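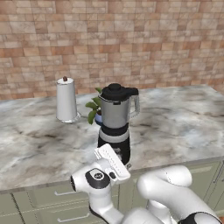 *Terracotta and peach tiles over a veined marble worktop, with sage-green cabinets below.*

**For immediate release**

## Kotside asks the nation to stop whispering about its kitchens

Kotside, the kitchen firm from the market town of Girkamine, is today launching Marti, a free colour advice line for people who have been staring at the same paint samples since last August and would like their evenings back.

Marti is staffed by humans. Callers describe their kitchen, say what they're thinking of doing to it, and get an opinion. The opinion may be unwelcome. Kotside has fitted kitchens for long enough to have views on gloss purple, and its staff have been asked to stop keeping them to themselves.

The service follows a survey of 1,000 of the firm's past customers, carried out over the spring. Asked what had caused the most arguments while planning a kitchen, 70 per cent named colour. Money came a distant second. One respondent wrote only "his mother" and has been counted under Other.

The survey also asked people to name the colour they had really wanted. Green did very well, as did anything that could be passed off as clay. Grey did badly, which was awkward, as most of those replying had gone home with grey.

"People come into the showroom, walk straight to the warm tiles, stroke them, and then order white," said Kaiwen Lei, head of design at Kotside. "When I ask why, they tell me they're thinking about resale. They've usually lived in the house for two months. I'd like them to think about breakfast first."

Callers to Marti can talk through tiles, worktops, cupboard fronts, handles and the difficult question of what to do with a ceiling. The team will not give advice on boilers, planning permission or whether to move out during the work, although Lei has said that the answer to the last one is yes.

Anyone who would sooner see things in person can order a Marti box by post. Each holds 10 samples picked after the call, along with a card suggesting where in the room to prop them up and at what time of day to look. Kotside recommends 7 am and again after dark, when most kitchens are used and most colours misbehave. The first 300 boxes are free. After that they will be charged for, and the price will be taken off any later order.

The firm is also opening its showroom late during the launch month, until 9 pm, for couples who can only agree on things after dinner. Tea is provided. There are two sofas, placed some way apart.

Marti was tried out earlier this year in the nearby village of Ekidness, where over half of those taking part changed their minds after the call. A smaller group changed them back. Kotside regards both as a success, and has kept the second group's samples behind the counter in case they ring again.

"We aren't trying to talk anyone into orange," Lei added. "If you want a white kitchen, have a white kitchen. I'd only ask that you say so with a bit of conviction — I've watched people pick a cupboard door with the face of someone choosing a dentist."

The advice line is open from 10 am to 6 pm. Bookings for late showroom visits can be made by phone or at the front desk in Girkamine.

**ENDS**

**Notes to editors**

- Kotside designs and fits kitchens and utility rooms from its showroom in Girkamine.
- Marti calls are free and there is no need to buy anything afterwards.
- Kaiwen Lei is available for interview, mornings preferred. He will comment on your kitchen only if asked.
- Further pictures and sample boxes for review can be had from the Kotside press desk.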